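夜班列车回来了：Firnside至Watby卧铺恢复开行，首月铺位售出3527张

分享 2142　评论 40

停开40年之后，Firnside到Watby的夜班卧铺列车又跑起来了！4月14日晚上九点，首班车从Firnside老站的二号站台开出，沿途停靠16个车站，第二天清早抵达海边的Watby。运营方Hollden铁路公司说，首个月的铺位一共卖出3527张，周末方向南下的几班开售当天上午就没了票，公司正在商量要不要在旺季多挂一节车厢。

记者跟着首班车走完了全程，下车的时候腿有点软，心情好得不得了。

开车前一个多小时，老站候车厅里就坐满了人。有拖着大箱子的，有抱着孩子的，也有什么都不带、专门来看车的。老站的穹顶去年刚补过漆，灯一亮，暖黄的光打下来，比白天好看得多。卖热栗子的小摊从站前广场挪进了大厅，队伍一直排到售票窗口。有人带了手风琴，拉的是一首本地人都会哼的老调子，拉到第二段，半个大厅都在跟着唱。

列车进站时大家都往站台边上涌，广播提醒了好几遍请站在黄线以内。车厢是深蓝色的，车身上没有广告，只在每节车厢的门边写着编号和一个小小的月亮。这个月亮是从从前那趟夜车的时刻表封面上描下来的，当年的乘客一眼就能认出来。

Kamlesh Ahuja就是当年的乘客。他年轻时在Watby的渔具店做学徒，每个月坐夜车回Firnside看父母一次，睡的总是最便宜的上铺。“那时候车厢里冬天很冷，我穿着大衣睡觉，早上起来脖子都是歪的。”他边说边在新的铺位上翻了个身，很满意地拍了拍枕头，“现在这个，我可以睡到中午！”这一次他带上了妻子和女儿，三个人包了一间四人间，剩下一个铺位用来堆点心。

他说停开的消息他是在报纸上读到的，当时没太在意，以为过两年总会恢复。后来孩子出生，搬了家，再往后就习惯开车了。开车去Watby要绕过整个湖区，遇到下雪天，有时候得在半路住一晚。“坐夜车就省心多了，你上车，睡觉，醒来就是海。”

这条线当初停开，原因说起来并不复杂。湖区南段的公路修通以后，坐夜车的人越来越少，车厢又旧，修一节的钱够买好几辆大巴。最后一班车开走之后，卧铺车厢被拖到Watby的旧货场，放了很多年，其中两节后来改成了海边的小旅馆，到现在还开着，夏天一房难求。

恢复的念头在两地被提起过许多次，每次都卡在同一个问题上：南段那座跨河老桥晚上限速太低，列车要是慢慢过桥，整个时刻表就会往后拖，到Watby时早高峰的通勤车已经占了站台。前年桥面换了新的枕木和轨道，限速放宽，夜车这才排得进去。

负责编排时刻表的是Hollden公司的Els Goossens。她在纸上画过很多版运行图，有一版甚至打算让列车半夜在山里停两个小时，好让乘客睡得安稳些。“后来我们自己去试睡了，”她笑着告诉记者，“停在山里特别安静，安静到大家都醒了，隔壁打呼噜听得一清二楚。还是让它一直走比较好。”

现在的时刻表就是照着“一直走”的想法排的。前半夜停站密一些，方便湖区各个小镇的人上车；过了午夜，中间有很长一段不停，一直到天快亮时才在山脚的几个小站依次靠站。列车不求快，有几段还特意压低了车速，过弯时杯子里的水几乎不晃。

记者问她最喜欢哪一段，她想都没想就说是过桥。夜里过桥看不见河，能听见车轮的声音突然变空，再变回来，前后也就一小会儿。她建议头一回坐的乘客别急着睡，等过了桥再关灯。

车上的铺位分三种：六人间、四人间和双人间，另有一节座席车厢，给只坐一两站的人用。六人间价格最低，每个铺位都有自己的阅读灯、小搁架和一道可以拉上的布帘，帘子是厚棉布的，拉严之后几乎不透光。四人间多了一张折叠小桌。双人间在车尾，带洗手池，窗户也大一圈，是首月里卖得最快的一种。

被褥由乘客自己铺，上车时领一个布袋，里面有床单、被套和一条薄毯。记者的下铺是一位去Watby看海鸟的老先生，他铺床的动作非常利落，三两下就把床单角折得整整齐齐，顺手还帮对面的年轻人铺了一张。那位年轻人是第一次坐卧铺，连梯子往哪边放都要研究一下。

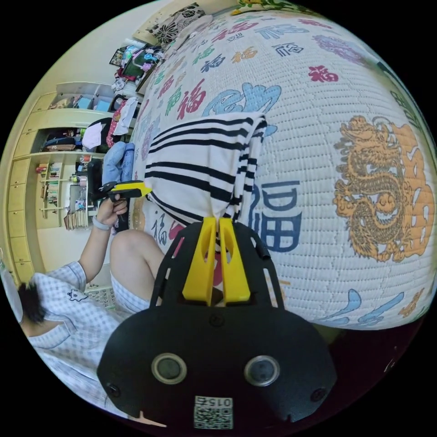

九点半过后，最热闹的地方是餐车。餐车由Firnside的老牌小馆Owen经营，厨房很窄，两个厨师要侧着身子才能错开，菜单也就跟着精简：一种汤、两道热菜、一道甜点，另外有茶、咖啡和本地苹果汁。首班车的汤是豌豆薄荷，热菜有炖牛肉和烤南瓜，甜点是黑麦面包布丁，浇一勺热奶油。

记者要了炖牛肉和布丁。牛肉炖得很烂，酱汁里有一点橙皮的香味，盘子端上来正好赶上列车过弯，大家很有默契地一起按住了自己的杯子。布丁要隆重推荐！上面一层烤得焦脆，底下软软的，吃完身上暖洋洋，马上就困了。

Owen的主厨Margareta Furtună从前在船上做过饭，对付摇晃很有一套。她说船上的晃是慢的，火车的晃是碎的，切菜的时候手腕要放松，汤不能盛得太满。为了确定菜单，她和同事先后在车上试做了好几次，煎鱼被第一个划掉，味道太大，一开门整节车厢都闻得见。“布丁是我外婆的做法，她用的是吃剩的面包，我们也一样。每天店里剩下的黑麦面包，晚上就上火车。”

餐车十一点半停止供应热菜，茶水通宵都有。过了十一点，客人渐渐少了，剩下的多半是睡不着的人，三三两两坐着说话，有两桌拼在一起打牌。窗外是湖区，隔很久才有一盏灯，灯在水里拖出长长一道影子。有人提议把餐车的灯调暗一点，服务员真的调暗了，整节车厢的人都把脸贴到玻璃上往外看。那天云少，湖面上的星星亮得惊人。

过桥是在午夜前后。记者记着Els Goossens的话，一直撑着没睡，果然听见车轮声忽然一空，咚咚咚，像有人在很大的木箱上敲，随后声音收拢，桥就过完了。上铺传来一句很轻的“哇”。

睡得怎么样？说实话，头一个小时不太习惯，铁轨接缝的声音总在耳边。后来就什么也不知道了，再睁眼已是天亮，帘子缝里透进一线橙色的光。走廊上有人穿着袜子走来走去，压低嗓子说：“看见海了，看见海了！”

从山里出来到看见海，中间只隔着一条隧道，出洞口的那一下，右手边的窗户全亮了。这里给打算坐车的读者提个醒：南下时海在右边，选铺位的时候留心一下，走廊在左侧的车厢躺着就能看到。北上的列车傍晚从Watby发车，夏天天黑得晚，同一段海可以在日落时再看一遍。

早餐在到站前一小时送到铺位，是一个纸袋，里面有小圆面包、黄油、一块硬奶酪和一只苹果，热饮另外推车来倒。记者的那位看鸟的老先生没动面包，一直趴在窗边，嘴里念着一串鸟名，后来他把自己的望远镜借给了整个隔间的人轮流看。

列车准点到达Watby。站台上迎接的人比预想的还多，镇上的铜管乐队一大早就来了，吹得相当卖力，有几个音跑得很远，大家照样鼓掌。车站外面摆了一排长桌，镇上的几家店铺送来了咖啡和刚出炉的鱼肉馅饼，乘客还没走出广场，手里就都捧上了吃的。

在Watby经营自行车租赁店的Mohit Garg把开门时间提前了两个小时，就为了赶上夜车的客人。他在店门口挂了一张手绘地图，上面标着沿海的几条骑行路线，最短的一条绕着灯塔走，吃完早饭骑一圈，正好赶上博物馆开门。“以前客人都是中午才到，喝杯咖啡，拍几张照片，太阳就要下山了。现在他们一早就来，有整整一天！”他的店第一天上午租出去的车，比往年同一时节一整个周末都多，连他自己那辆都借出去了。

镇上的其他店家也在调整。面包房多开了一炉，海边的公共浴室把淋浴间的开放时间改到清晨，让坐了一夜车的人可以洗个热水澡，毛巾可以在前台租。灯塔下面的小咖啡馆本来只在夏天营业，今年春天就开了门，门口的黑板上写着“夜车乘客续杯免费”。

小学教师Manju Rastogi带着班上的孩子们来看列车进站。孩子们这学期在做一份关于铁路的墙报，采访了家里的爷爷奶奶，收集来不少老车票和照片，其中一张票根背面还写着当年的购物清单：缝衣针、灯油、给妹妹的糖。她说孩子们最感兴趣的问题是司机晚上困不困。当天的司机特地走下来，认认真真地回答了他们：夜车全程由两组司机轮换，在山脚那一站交接，下车的那一组就在车站旁边的宿舍睡觉，第二天再跟北上的车回去。

“他们听完都放心了，”Manju Rastogi说，“接着就问能不能按一下喇叭。”喇叭真的按了，很响，广场上的鸽子全飞了起来。

墙报接下来会在Watby车站的候车室展出，之后送去Firnside老站。两地的居民如果家里还有从前夜车的旧物，车票、菜单、行李牌、车上用过的杯子，都可以拿到任一车站的服务台，拍照登记之后当场带回，照片会一并收进展览。已经有人送来了一只印着月亮的搪瓷杯，杯沿磕掉了一小块，主人说至今还在用它喝茶。

目前夜车每晚南下、北上各开一班。Hollden公司表示，等到7月，列车会多带一节可以放自行车的车厢，放车需要在购票时一起预订。旺季是否再加一节卧铺，要看接下来几周的售票情况和Watby站台的长度，现在的站台已经快用满了，再长一点，最后一节车厢的乘客就得从前一节下车。

几件实用的小事，一并写在这里。车票可以在沿线各车站窗口和Hollden的网站上购买，六人间可以选择只与女性同住。带孩子的家庭建议订四人间，下铺可以加装护栏，上车后跟列车员说一声就行。车厢里夜间温度调得偏低，怕冷的人带一双厚袜子。每节车厢两端都有饮水处，自己带杯子最方便。餐车不接受预订，想坐靠窗的位置，开车后就早点过去，布丁每晚数量有限，首班车上十点半就卖完了，排在记者后面的那位先生十分伤心，最后分到了邻桌的半份。

还有，别忘了等到过桥再睡。

分享　收藏　查看全部40条评论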